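What I budgeted for a small arm, and what I spent

I put off writing this until the last invoice was in. The short version is that the arm was the easy number and everything bolted to it, under it or behind it was the hard one.

My starting budget was $3000, all in. I had been reading the Tenumden price list since the spring and had already decided on the Cekel arm with the standard two-finger gripper. The arm was $2000 with the gripper included, so on paper I had a third of the money left for a table, lighting, cameras and spares. I wrote that down as "plenty" in my notebook.

The work I wanted it for is dull. Pick up small things from a table and put them in a basket. I wanted to do that many times over with different shapes, without having to rebuild the setup every evening. So the plan was a white top, plain gray panels behind it, one fixed camera looking at the whole table and one small camera at the wrist.

I started with a ball, a block, a cylinder and a clear tinted cup, and they cost next to nothing. The cup is the one I would tell people to include from the start. If you only test on bright solid colors you will think your cameras are better than they are, and you will plan your next purchase around that. 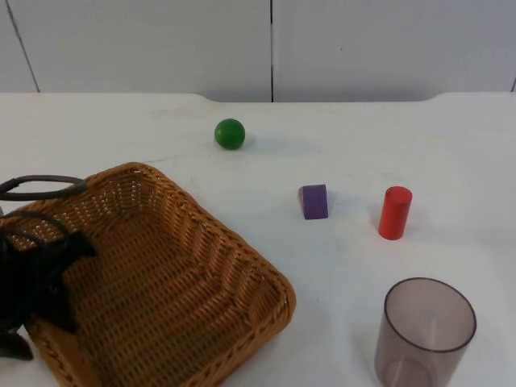

Where the rest of the money went

The table and panels took more than I expected. I got the top from Cuvach, who cut it to my drawing, cutout at the back included. Delivery was extra. The panels were cheap but they needed stands, and I had not put stands on the list at all. If you are planning a backdrop, price the thing that holds it up.

Cables were next. The ones that came with the arm were fine for the arm. Adding a wrist camera meant a longer cable, a second mount and enough slack for the wrist to turn. I bought the wrong length first - that was my own fault, I measured in a straight line - and then bought again.

The wrist camera itself was $221 from Myung. I went back and forth on that one. There was a cheaper model, but its closest focus was too far out for my table, and I knew I would be looking at things right next to the fingers most of the time. I don't regret it. When the gripper is down beside the basket, the weave comes through clearly enough to tell one strand from the next, and that matters to me more than a wide view.

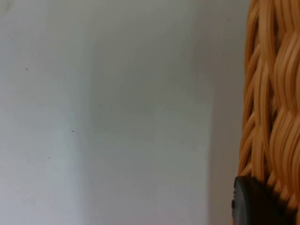
Wrist camera view, one finger against the wicker.

The basket was an afterthought, and I would give it a line of its own next time. A woven one looks good on the table and was easy to find, but it has a thick rim and an uneven side, so I leave more clearance around it than I would around a plain bin. Decide on your container before you decide how far the arm has to reach. I did it the other way around and had to move the base.

Spares are the part I got right. I bought 4 extra fingertips with the first order, when shipping was already paid. I also kept back a little for screws, tape and clamps, and spent all of it by July.

In the end I went over the $3000, mostly on the stands, the second cable and the table delivery. If I were doing it again I would buy the arm last. I would set up the table, the panels and the lights first, put the objects out, and look at them through a borrowed camera for a few evenings. Changing a table height is a lot cheaper before there is an arm fixed to it.

Next on the list is a better light. I have two quotes and haven't picked one yet. One comes with its own stand, so that is probably the one I'll order.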